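Jueves, once de la noche, Gardale

El avión aterrizó con retraso y nos metieron directamente en un autobús con las cortinas corridas, como si en la carretera del puerto hubiera algo que esconder. Yo la conozco de otros viajes: naves, una gasolinera, la tapia del astillero. Al llegar al hotel Watkins nos dieron la acreditación, un bolígrafo y el programa, y a los cinco minutos nos dieron otro programa.

Lo de hoy se presentaba como «la jornada decisiva» del acuerdo de vigilancia marítima. Llevo ya unas cuantas jornadas decisivas en este acuerdo. La del otoño pasado terminó con una foto en una escalera y la de primavera ni siquiera tuvo escalera. La de hoy ha terminado con un texto de 38 páginas que nos repartieron con la tinta caliente y del que nadie en la sala de prensa había leído más de dos cuando empezaron las preguntas. Sospecho que en la mesa de los ministros la proporción no era mucho mejor.

Apunto lo que dijeron antes de que se me mezcle con lo que dirán mañana. El ministro anfitrión afirmó que el acuerdo «no va contra nadie». El visitante, que viene de un país con menos costa y más presupuesto, dijo que «no limita a nadie». Un acuerdo militar que no va contra nadie y no limita a nadie es un documento bastante curioso, y se lo pregunté así, algo más educadamente. La respuesta fue que había que mirar el conjunto. Pregunté qué parte del conjunto obligaba a algo. Me remitieron al anexo técnico. El anexo técnico no está entre las 38 páginas.

Los 2.000 efectivos. Esa es la cifra que se llevarán los titulares, y entiendo por qué, porque es redonda y cabe en cualquier sitio. Un contingente conjunto de 2.000 militares con base en Gardale. Ahora bien, el texto no habla de contingente, habla de «capacidad de generación», que en castellano corriente quiere decir que si un día hiciera falta se vería de dónde salen. Busqué la palabra «despliegue» y aparece en el preámbulo, en una frase sobre el espíritu de cooperación. Se lo enseñé al portavoz en el pasillo y me dijo que yo estaba leyendo el documento como un notario. Se lo agradecí. Él no lo decía para que se lo agradeciera.

Luego está Peltis. Peltis es el radar, o el sistema de radares, o la «arquitectura», según quién hable y a qué hora. Lo fabrica Bekness, que tenía a cuatro personas con traje oscuro en la segunda fila, apuntando más que nosotros. Cuesta 100 millones, y al parecer ese dinero ya estaba comprometido antes de que existiera el acuerdo que lo justifica. Esto no me lo ha filtrado ninguna fuente: viene en la nota de prensa del propio Bekness, en el cuarto párrafo, donde se celebra que el contrato se firmó en primavera. O sea, el año de la foto sin escalera. Pregunté por ese orden de los acontecimientos y la moderadora dio el turno a la televisión local, que quiso saber si a los ministros les había gustado la ciudad. Les había gustado.

No quiero ser injusto. Es posible que el radar haga falta. En la bahía llevan años quejándose de barcos que apagan el transpondedor y lo encienden al otro lado del cabo con cara de no haber roto un plato, y un patrullero no puede estar en todas partes. También es posible que vigilar juntos salga mejor que vigilar por separado. Lo que no me creo es la solemnidad. Cuando un compromiso es firme se suele escribir en una frase corta y con fecha, y hoy he subrayado «procurarán», «en la medida de lo posible» y «de conformidad con sus respectivos procedimientos» tantas veces que me quedé sin bolígrafo y tuve que estrenar el del ministerio. Pinta mal.

El almuerzo, a puerta cerrada. A nosotros nos tocó bufé en el sótano, junto a los chóferes, que fueron con diferencia la mejor conversación del día. Uno de ellos contaba que había hecho tres veces el trayecto entre el hotel y la base con el coche vacío, para que el convoy saliera largo en las imágenes. No tengo manera de comprobarlo y por lo tanto no lo voy a publicar, pero lo dejo aquí.

Por la tarde, visita a la base. «Visita» es generoso. Nos bajaron en la entrada, nos hicieron dejar los teléfonos y nos llevaron a una sala con moqueta donde un oficial muy correcto pasó unas diapositivas con flechas. Las flechas salían de Gardale y llegaban muy lejos. Pregunté si representaban el alcance actual o el previsto. «El conceptual», dijo. Me pareció la respuesta más limpia que había oído desde el aterrizaje y así se lo voy a poner en la crónica, entre comillas. Un colega de agencia quería ver un radar, aunque fuera por fuera. No había radar que enseñar, o no a esa hora.

He mandado la crónica a las nueve y media. La redacción me ha cambiado el titular. El mío decía que los ministros firmaban un acuerdo pendiente de anexo; el suyo dice que 2.000 soldados vigilarán la bahía. He llamado para protestar y me han contestado que con el anexo no pincha nadie. Supongo que tienen razón en lo de pinchar. He conseguido, después de un rato bastante desagradable, que pongan «podrían vigilar». Me agarro a ese condicional.

Mañana hay desayuno informativo y después, si no cambian otra vez el programa, rueda conjunta en el aeropuerto. Llevo tres preguntas preparadas: dónde está el anexo, quién paga el mantenimiento de Peltis cuando se acabe la garantía y qué parlamento vota todo esto, y cuándo. Me darán una, como mucho. Creo que gastaré el turno en el mantenimiento. De las otras dos saldrán diciendo que todo se hará con transparencia, y de la del dinero, por lo menos, alguien tendrá que mirar a la segunda fila.

En la habitación no funciona la calefacción y por la ventana se oye el puerto. He vuelto a leer el preámbulo, ya sin corbata, por si era yo el que venía torcido de casa. «Conscientes de la importancia de ser conscientes» no lo pone, pero poco le falta.
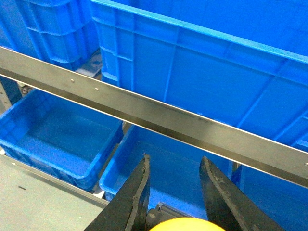 Bandejas azules bajo un riel

Añadido a las doce y diez. Acaba de llegar un correo del gabinete con el asunto «versión consolidada». He comparado los dos textos por encima y el artículo sobre el reparto de costes ya no está donde estaba; ahora remite también al anexo. Del anexo, en el correo, ni palabra. He pedido que me lo manden antes del desayuno y me ha saltado la respuesta automática. Pongo el despertador a las seis.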